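Print this page | E-mail this page

Horkesia Equipment Planning Group
Minutes of the January meeting, Atwood room, 3:00 p.m.

1. Minutes of the last meeting

Accepted with one correction. The Grelley quote was recorded as including freight. It does not include freight, and the secretary was asked to say so plainly this time.

2. Second arm for the bench cell

The lab presented its request to buy a further two-arm station on the same pattern as the one it has now. The chair asked what the present station does in a working day that would justify another. The lab replied that it is used for block placement: a colored cube has to end up inside a black square marked on the tabletop. Members asked whether $2,504 for a set of replacement gripper fingers was a reasonable price for moving cubes. The lab said the cubes stand in for parts. It was noted that the group heard the same thing last year and has yet to see a part.

The secretary asked why both arms are needed when the task can be done with one. The lab said the second arm is there for handoffs and for work that one gripper cannot reach. No handoff figures were supplied.
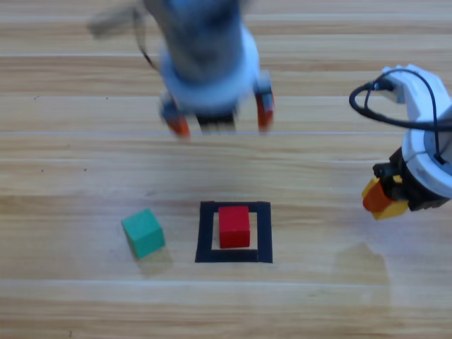

The group was not satisfied that a shortage of stations is what slows the lab down. By its own log, the existing bench ran 536 trials over the period, and the log does not separate completed placements from ones that were stopped and reset by hand. Until it does, the figure tells us the bench was switched on and little else.

Action: lab to resubmit the log with completed and stopped trials in separate columns. Request held over.

3. Service contract

Bezerra offers a 3-year plan covering both arms, cables and grippers. Grelley offers 2 years and leaves out the cables. Members pointed out that cables are what people keep asking us to replace, so the cheaper plan may not be cheaper. On the other hand the Bezerra plan renews by itself unless canceled in writing, and one member has been caught by that kind of clause before — on the label printer.

Neither firm would put a response time on paper. The chair does not want to sign anything that says "prompt."

Action: secretary to ask both for a response time in hours and a price with the renewal clause removed.

4. Budget line for next year

The lab asked for a general line called "automation growth." Declined. Money will be set aside by item, with a quote attached, as for everyone else. Spare fingers may go through as consumables if the lab can show how long a set lasts.

5. Other business

The request for a larger table was withdrawn before discussion. The compressor is still loud.

Meeting closed 4:20 p.m. Next meeting when the revised log is in.

Contact the planning office | © Horkesia | Back to top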